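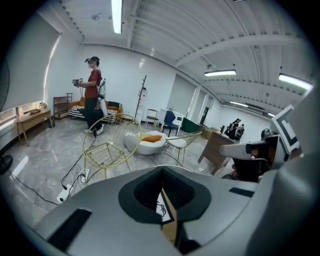
White walls, marbled floor, red t-shirt.

I have now worked in seven open-plan offices and I have opinions about all of them, so settle in. 1/

The first was in Liltthorpe, above a tile showroom. My desk faced the only bathroom. I learned more about my coworkers in one winter than their spouses ever will. 2/

Second one had carpet on the walls for "acoustics." You could still hear every word of every phone call, it just came with a faint smell of soup. 3/

Then came Ferrand, where somebody in charge had read an article. Desks were abolished. Each morning you got a locker and a little rolling caddy and went looking for a place to live. By 8:15 the window seats were gone. I spent most of March next to the shredder. 4/

Ferrand also had a quiet room. You had to book it. The booking system was a man with a clipboard who sat outside the quiet room taking phone calls. 5/

People ask what I have against open plan. I like people! I like light! I would also like to eat a carrot without it being a public event. 6/

The Dreseson building was the fancy one. $80 wastebaskets, a wall of moss. The moss had its own maintenance contract and a better thermostat setting than accounting did. 7/

At Dreseson they gave us all noise-canceling headphones as a holiday gift. Think about that one for a while. I have. 8/

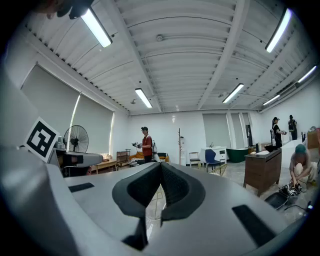 Ceiling appreciation post. Big beams, white corrugated panels.

Speaking of which: a high ceiling is the one thing I'll defend. Put me under a low drop ceiling with those speckled tiles and I start counting the speckles. I got to 1412 during a budget meeting once and was sorry when it ended. 9/

Current place is Zosstead. They sent out a survey asking if we'd prefer "neighborhoods" or "zones." I wrote in "doors." The results came back 100 percent in favor of zones, so I guess mine got lost in the mail. 10/

My zone is called Harbor. There is no water within an hour's drive. The zone next to us is Summit, same floor, same elevation, and they've gotten kind of smug. 11/

Anyway, Harbor is getting a ping-pong table, eleven feet from my chair. I've asked to be transferred to Summit. They say there's a waiting list. 12/

Several of you are asking about the wall carpet. It was brown. Yes, people leaned on it. Yes, there were head-shaped spots. 13/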